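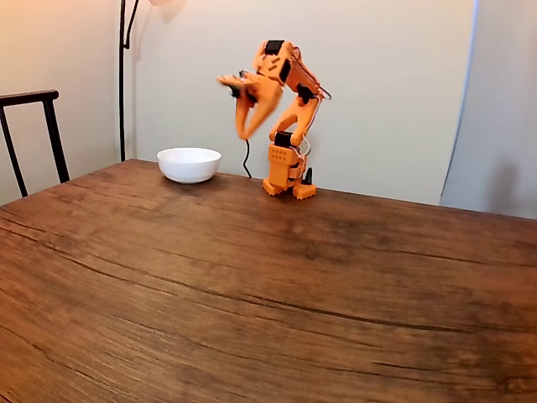 A wooden table with a white bowl and an orange robotic arm.

About Branard Audio

Branard Audio is a small publisher of audiobooks. We record nonfiction, mainly books on art, craft, travel and local history, and sell them as downloads, on CD and through public libraries. Our catalog has 145 titles. Most run between 5 and 8 hours.

How we started

We began by recording out-of-print books on painting and printmaking for a mail-order list. Customers wrote in asking for more, and several asked for books that had never been recorded. We wrote to the publishers, got permission for a handful of titles, and went on from there. The mail-order list is still running. It goes out every August to customers who want a printed catalog, and you can join it by filling in the card that comes with any CD order.

In our early years we rented studio time by the day. We now have two recording booths of our own and an editing room. The larger booth is used for books with more than one reader.

What we publish

Our titles come out under three names.

Branard is the main list. It covers art history, biography and memoir, always unabridged.

Lutetti is our list for travel writing and food. These are shorter books, and many have a single reader who has stayed with the same author for several titles.

Lyimo is where we put older works that are in the public domain. They are recorded to the same standard as everything else but sold at a lower price. There are 70 Lyimo titles at present, and this is the part of the catalog that libraries order most.

How a book gets made

We read every book in full before booking a reader. At this stage we make a list of names, places and foreign words and check how each one is said. Books about art tend to have a lot of these, and the list for a long biography can take a week.

The reader then records in sessions of no more than four hours. A director follows along with the text and stops for mistakes. After that the recording is edited and listened to from start to finish by someone who has not worked on it. Corrections are recorded in the same booth so the sound matches.

Illustrated books need extra work. When the text depends on a picture, we ask the author or publisher whether a line can be added or changed. If it can't, we supply the pictures as a PDF with the download and as a printed booklet with the CDs.

Formats and listening

Downloads are sold as MP3 files without copy protection. You can also listen through Lorulov, our own app for phones and tablets. Lorulov keeps your place in each book, lets you change the reading speed and has a sleep timer. It is free and there is no subscription. Books you buy stay in your account, and you can download them again if you change devices.

CDs are made to order and ship within five working days. If a disc arrives damaged, write to us with your order number and we will replace that disc. You don't have to return the full set.

Libraries and schools

Libraries can buy single titles or a standing order for each list. Standing orders are billed twice a year. Schools get the library price, and teachers may ask for a sample chapter of any title before ordering.

Working with us

We are open to proposals from authors, agents and publishers. Please send a summary, the word count and a note on who holds the audio rights. We don't take fiction or poetry.

Readers are welcome to send a sample of up to five minutes. Nonfiction is best. We keep samples on file for a year and get in touch if a suitable book comes up.

Contact

Use the form on our Contact page for orders, rights and general questions. Messages are answered on working days.

Page last updated Dec 23, 2024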